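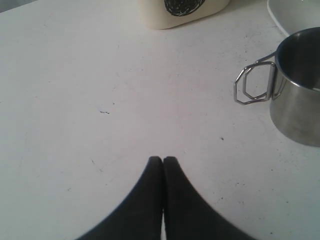

How many demonstrations do I need before the arm can learn to sort dishes into marked bins?

Start with 60 good ones for one object and one bin, train on them, and look where it fails before you record more.

Home | Topics | Robots | Ask | Log in

14 April 2021, posted by hasum_lab

I should add some details. I am controlling the arm by hand and saving every episode. I have 110 episodes since March, but the policy still goes to the wrong bin very often. Should I simply continue until 300?

Thanasis Politis
I would not continue in the same way. Please check first how your starting positions are spread. In my first set the mug was always in almost the same place, and the model learned the place and not the mug. I had to throw away a lot of work.

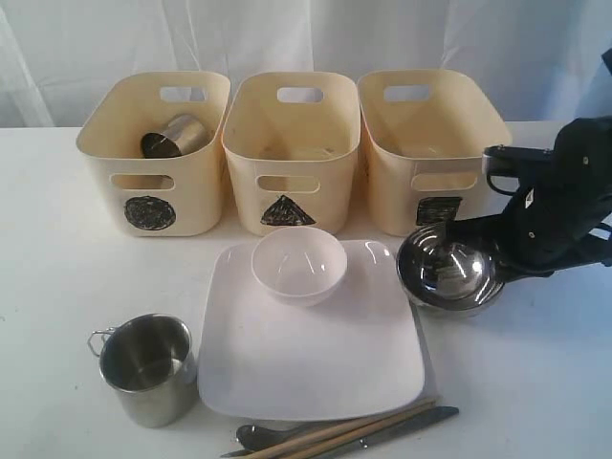 Also turn the handle to different sides between episodes, and change which dishes are near it. If the instruction says "circle" or "square," write the same word every time in your labels. I found 7 episodes where I had typed the wrong shape, and after I corrected them the training went better. Keep the episodes where you miss the grasp and then try again, but mark them separately.

Folten
just record more, worked for me

Dunstan
I agree with Thanasis about the positions. One more thing: metal dishes reflect the light, so please record with the lamp in two or three different places. And if two persons control the arm, write down who did which episode. My colleague closes the gripper much earlier than I do.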